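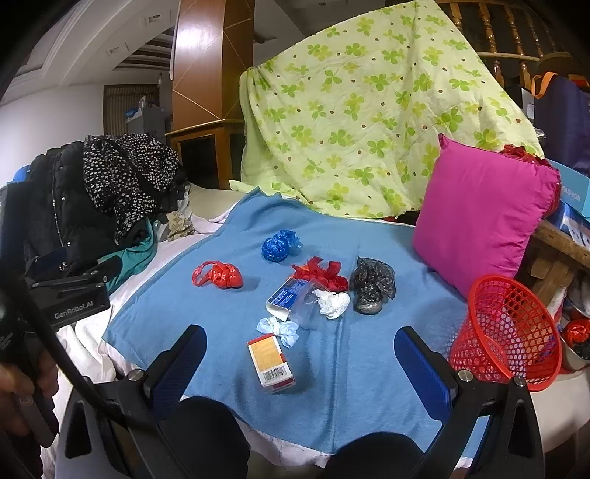

Teaching by Hand: An Update from the Caleo Project

March 22, 2023

It has been a good while since we last had room in the newsletter for the Caleo project, and a lot of you have been kind enough to ask about it at the door or in the hallway, so I asked Fletcher Cosgrove if I could take up a bit of space this time and tell you properly what has been going on since October. (He said yes, as long as I promised to mention that we still need people. We do! More on that further down.)

For anyone who joined us recently, Caleo is our effort to teach a robot arm to tidy up after ordinary life. We started out with remote control, with one person at a desk in the Kerkwood building moving a pair of handles and the arm across the room doing its best to follow along. It worked, and we learned a great deal from it, but it was slow going and rather tiring for the person at the desk, and everything had to be brought to the robot. These days most of our demonstrations are made with a hand-held gripper. You hold it, you pick things up with its two black fingers, and what you did becomes a lesson for the arm later on. The blue rubber pads on the inside of the fingers match the ones on the arm, and that matters more than I would have guessed, as a thing that slips for you will probably slip for the robot too.

The nicest part is that the gripper can go to where the mess is. Plastic bags on a towel on a bed, a clear cup lying on its side, a medicine box, a red mesh wastebasket close by: it's the sort of jumble most of us have dealt with on a weekend morning, and it is exactly what we were missing when we only had our clean table and our wooden blocks.

Bags, I should say, have turned into Petrică Ursu's great passion. A box is easy to love. It has corners, it stays the shape it was when you reached for it, and two fingers know where to go. A crumpled bag is a different creature every time you touch it, and a loop handle may or may not lift the rest of the bag along with it. Petrică has been going through the recordings in the evenings and has come up with some advice for demonstrators, which I pass along more or less as he gave it to me over coffee. Come down on a bag from above and pinch a fold near the middle. If it's tied, go for the knot. Close the fingers all the way before you lift, even when it feels silly to wait, and if you miss, please don't stop and start over! Open up, try again, and carry on to the end. The arm will miss plenty of times too, and it needs to see what a person does next.

As of this week we have 2051 demonstrations in the collection, and 306 of those are bags alone. We had been hoping for 300 by spring, so there was cake. The recordings go to our friends at Orken for training, and the first results should come back to us in time for the next newsletter. I'm trying not to make promises, but Fletcher was humming when he got off the phone with them, and I have never known him to hum over bad news.

Now, the part I promised. If you have two hours to spare and a steady hand, we would love to have you. You don't need any background in robots (I certainly had none), and Petrică will sit with you for the first few tries until the gripper stops feeling strange. Left-handed people are especially welcome, as nearly everyone so far has been right-handed and Petrică worries about it. The sign-up sheet is on the board outside the Surdu room, or you can just reply to this newsletter and I'll put your name down myself.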